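May
Sneha Dhillon

Mats, tape and cables on a shared work table: speaker notes

Slide 1. Title. Leave it up until the door is closed. Mention that questions go at the end, except on terms.

Slide 2. Scope. The talk covers the surface of the table and whatever is fixed to it. Chairs and lighting are in Hemant Lodhi's session on Monday. By "surface" I mean the tabletop, the mat on it, the tape that holds the mat, and the cables that cross either one.

Slide 3. Starting point. Most tables in Room 301 began as plain wood tops. Equipment went on first and the mat went into the space left over. The computer usually ends up at one side with its cables beside it, and the mat takes what remains.

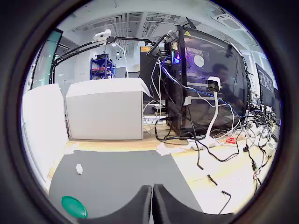 The order should be reversed. Place the mat, mark its corners, then place the equipment. On the Bansal tables the top is 2000 mm long and we allow 1000 mm of that for the mat. Cable slack goes on the equipment side. If network and power leads have to share that side, run the network leads high and the power leads low, and keep both clear of the mat edge.

Slide 4. Choosing a mat. Dark gray is the default. White paper and white tape show up on it at once, and it hides ordinary wear for a reasonable time. Texture matters more than thickness. A smooth mat lets light items slide when the table is bumped. Pass around the Temora sample here, textured side up.

Slide 5. Loose items. Rule for the session: what is on the mat is in use, and everything else goes on the shelf. Lids are the usual offenders. They are flat, they get pushed to the near edge, and people stop seeing them. Crumpled paper is the other one. Pause for the slide. 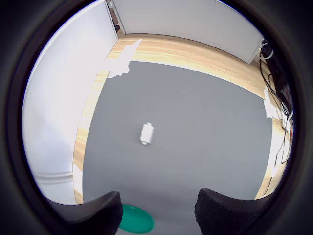

Slide 6. Gray mat, with a small white item standing near the middle.

Give the audience a few seconds before moving on. Ask where they would put the item down if the middle were taken. The usual answer is "near the edge," and that leads into the next point. Keep a hand's width clear on all sides so the tape stays reachable.

Slide 7. Tape. White masking tape on wood and on the mat. Press from the mat outward. Corners first, long edges only if the mat lifts. Replace a strip when its end curls; do not put a second strip over it. Cables on bare wood get their own tape and never share a corner strip.

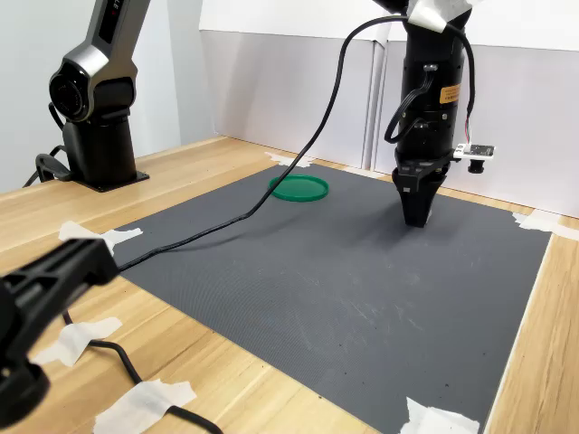

MULTDALE, May. Four strips of white tape on the mat, and two more pieces on the wood at lower left for the black cable. The cable crosses the mat diagonally before it reaches them. Point out the pale scuffs and the dark specks. Scuffs are acceptable. Specks should be wiped and checked again.

Slide 9. Cleaning. Damp cloth, then dry cloth. No solvent near the tape. The Drusent wipes are for the tabletop only.

Slide 10. Log sheet. Form 224, one line per table. Enter the table number, which strips were replaced, and initials. Copies are by the door.

Questions. If time is short, skip slide 9 and refer people to the handout.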